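Brernitz Common Room Litter Study
Project report, second submission
Author: Anatole Hoarau
Supervisor: Régis Marty

1. Why I chose this

The residents' handbook at Brernitz says that the common room is "kept clear by shared effort". I have lived in the building since February and I doubted it. My project was meant to test whether a written tidying rota changes what gets left on the floor and on surfaces, or whether it only changes what people say when you ask them. The rota I used was the Prilley sheet, which the housing office recommends. It claims to work within a fortnight. I could find no evidence behind the claim, only a page of praise from other halls.

2. Method

I ran the rota for 14 days and gave a short form to 40 residents at the end. Of those, 18 came back. I logged anything left out overnight, under three headings: floor, surfaces, and things in use. The third heading caused trouble from the start, and I would not use it again.
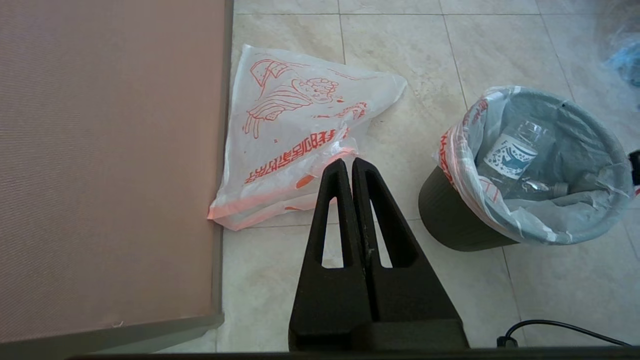 Plastic bags were the hardest items to log fairly. A cup on the floor is plainly out of place, but a bag may be rubbish, or it may be something a person means to use again. My rule was that a bag lying flat and empty counted as litter. The rule does not cope well with a crumpled one like the white bag with the orange printing, on the tiles beside the fabric panel, as a bag in that state could have something small folded up in it. I logged it as litter and put a query next to it. Régis Marty thought I should have left all the queried items out. I have kept them in, and the result is weak either way.

3. Results

I logged 16 floor items over the whole period. They did not fall off in the second week, whatever the Prilley sheet promises. Surfaces looked better, but I suspect things were being moved into cupboards.
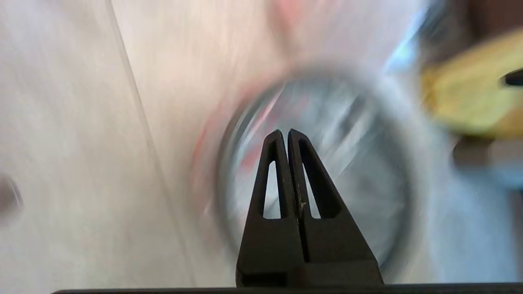 The forms tell a happier story. Most people who replied said the room was tidier, and several said they had done their turn on the rota. The signatures on the sheet do not support that. One person had signed for a weekend they spent at Lisside.

4. Problems

I had no log from before the rota went up, so I cannot say what a normal fortnight looks like. People also knew that I was checking. The Dunleavy block offered to act as a comparison and I should have accepted. With the forms that never came back, I would not trust any claim that the rota works, including a mild one.

Handed in October 13, 2019. The log sheets are in the appendix, queries included.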